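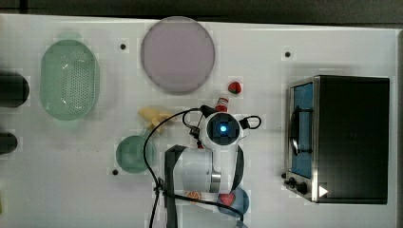 Uchenna Uzor asked at the end of the last session why we spend a whole unit on the table when the course is called Kitchen Organization, and whether the cupboards shouldn't come first. Rakiya Anozie had the same question in writing. The short answer is that most of what goes into a cupboard badly was set down badly on a table first. Cupboards start in Unit 5.

Unit 4: Setting Out and Clearing a Work Surface
Handout, Zisetcombe evening program, room 16
Notes revised Mar 25, 2022

Reading for this unit: pages 1 to 28 of the Haruna reader. The chapter on pantry shelves can wait.

4.1 Terms

Surface: the whole top of the table or counter, including the parts hidden by objects.

Working area: the part you keep open for whatever you are doing. For most people standing at a counter it is the strip directly in front of the body, as wide as the elbows when the arms hang loosely.

Parking area: everything else. Objects wait here until they are used or put away.

Stray: a small object with no container and no fixed place. A strawberry on a bare white tabletop is a stray. So is a banana lying a little way off from it. Strays are where most of the time goes when a table is cleared, and we will come back to them.

Holder: an object that can take other objects. Plates and colanders are holders. A bottle is not a holder for our purposes, even when it is empty.

4.2 Grouping

There are three ways to group what is on a table, and students tend to mix them.

By kind. Fruit with fruit, plates with plates, bottles with bottles. Easy to explain to someone else, and easy to check afterward.

By destination. Everything for the sink, everything for the refrigerator, everything that stays out. Faster for clearing, slower for setting out.

By next use. The colander and the strawberry go together if the fruit is about to be rinsed. Five minutes later the strawberry belongs with a plate and the colander belongs at the sink. Grouping by next use has to be redone as you go, so it suits one person working alone better than two people sharing a table.

Choose one before you touch anything. Changing over halfway is allowed, but say so out loud if you are working with a partner.

4.3 Holders and sizes

A large plate takes up a lot of surface. Left bare, it is the most expensive thing on the table. Either use it to collect strays or move it to the parking area.

A small plate fills quickly. One banana will overhang most of them, and a curved object on a flat plate rolls or slides when the plate is carried. Carry the banana by hand and use the small plate for the berries.

An oval colander holds more than it seems to, and the raised rim keeps round fruit in. Two cautions. First, the holes let water through, so a colander with washed fruit in it needs a plate underneath or a place in the sink. Second, an oval one set crosswise on a narrow counter sticks out into the working area. Turn it so that the long side runs away from you.

Cylinders lying on their sides should be stood up if they will stand. If they will not, put them against something that stops them. The edge of the table is the wrong place for them.

4.4 Order of clearing

1. Food that bruises.
2. Other food.
3. Bottles and jars, caps checked.
4. Small holders, stacked on large ones if they are clean.
5. Colanders and anything that drips.
6. Wipe.

The order changes if something is leaking. Then the leak comes first.

Several people in the January group wanted to wipe between steps. Wipe once, at the end, unless there is raw meat involved. Meat is covered in the Wornside sheet on food handling and will not be repeated in class.

4.5 Color

Plates of different colors are useful if the household agrees on what they mean — pink for fruit, green for bread, whatever it may be. If no one has agreed on anything, the colors help you see the plates against a white table and that is all. Do not build a system on color in someone else's kitchen.

4.6 Practice for next time

Use a table at home with at least one large plate, one small plate, a colander, a bottle, and two pieces of fruit. Group by kind, then clear. Put everything back and group by next use, then clear again. Write down which pass took longer and where you stopped to think. Half a page is enough. Bring it on paper.

Those using the Nistport kitchen for practice need to return the plates to the lower shelf, large ones at the bottom.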